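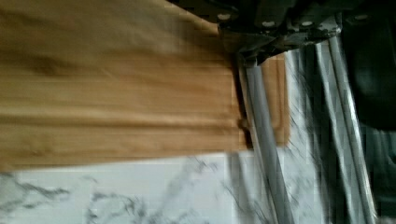 The large board in front, with a smaller orange-brown piece behind it, on white marble.

Hurnus Large Wooden Board
Sold by Karagiannis Kitchen Supply

The Hurnus is a big, plain board for people who cook every day. The color is a warm tan with long streaks of grain, some darker and some close to cream. Every board is cut from a different plank, so yours will have its own stripes and a knot or two. Small knots are part of the wood and we don't count them as faults.

It is 23 inches long and weighs enough to stay put while you chop. Stand it against the wall at the back of the counter when you're done, or leave it out flat. It will not fit most dishwashers and should not go in one anyway.

Care
Wash by hand with warm water and a little dish soap. Dry it right away and stand it on its edge until both faces are dry. Oil it once a month – more often in the first few weeks. We use Elluten board oil in the shop, the 200 ml bottle, sold separately. Don't soak the board and don't set hot pans on it.

If you have a marble counter, wipe up lemon juice and vinegar before they run off the board. Marble marks easily.

Small nicks along the edge can be sanded out at home with fine paper. Go with the grain, wipe off the dust and oil the spot again. Mirjana Obradović at our counter can also do this for you on Tuesday mornings.

Price: $58
Item no. 223
The smaller Flistach board is listed on its own page and is not included.

Returns are accepted on unused boards. Once a board has been oiled or cut on, we can only exchange it for a crack or a warp.

23 shares
Comments (2)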